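Keeping a cable loop out of your grasp planning: a short tutorial for Julo

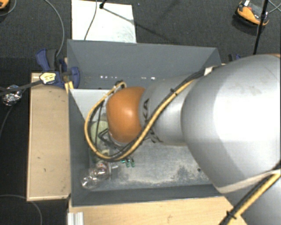
Most grasp planners treat the robot as a set of rigid bodies, and Julo does the same when you install it. The collision checker knows the links, the flange, the gripper and the bin. It does not know the cable. For bin picking this is a real problem, because the tool goes down between walls and the cable goes down with it. On our arm the yellow cable passes below the orange wrist joint, then makes a wide loop to the left and comes back up to the top of the wrist, so a planner which only checks the metal will accept poses where the loop touches the wall of the bin. In this tutorial I explain how we added the cable to the model at Priddale, and which values worked for us.

Before you start

You need a working Julo setup with a calibrated camera and a bin model. If your bin is not calibrated yet, do this first. I also assume that you can already run a pick in simulation.

Step 1. Find how far the loop can go

Move the wrist slowly through its range by hand guiding, away from the bin. Stop at both ends and in the middle. At each stop, measure from the center of the wrist to the farthest point of the cable. Our largest value was 135 mm and our smallest was 124 mm. Write down the wrist angle also, you will want it later.

Step 2. Add the cable as capsules

Open the robot description and add a new group with the name "dress". Put capsules in it and attach them to the wrist link. We use 17 short capsules placed along the loop. One large sphere is easier, but it blocks too many good grasps near the walls.

The capsules do not move when the cable bends. For this reason, place them for the largest value of Step 1 — not for the average one.

Step 3. Switch off the pairs which always touch

The new capsules overlap with the wrist and with the flange. If you run the planner now, every pose will be reported as a collision. Add the pairs "dress / wrist" and "dress / flange" to the ignore list. Please do not add the pair "dress / forearm". I did this in my first version and I lost half a day.

Step 4. Give the cable its own margin

In the planner settings, the margin for rigid links can stay as it is. For the group "dress" we set 24 mm. A cable swings a little when the arm stops, and the model cannot see this.

Step 5. Filter the point cloud

The camera will also see the cable, and segmentation may take a piece of it for an object. Use the self filter with the same group, but make the capsules thicker there. Save it as a second file. Vergara, the viewer we use, can show both files in different colors.

Step 6. Test at the walls

Place one part close to each wall and ask for a plan without execution. Look at the rejected poses and read the reason for each one. If all poses at one wall are rejected by "dress", try first to rotate the grasp about the approach axis. In Julo this is the option "free yaw", and it is off by default.

Known problems

The planning time becomes longer with more capsules. In the Kurnholm release the group check runs after the link check, and this helps. With older releases, use fewer capsules.

If somebody changes the cable ties, repeat Step 1.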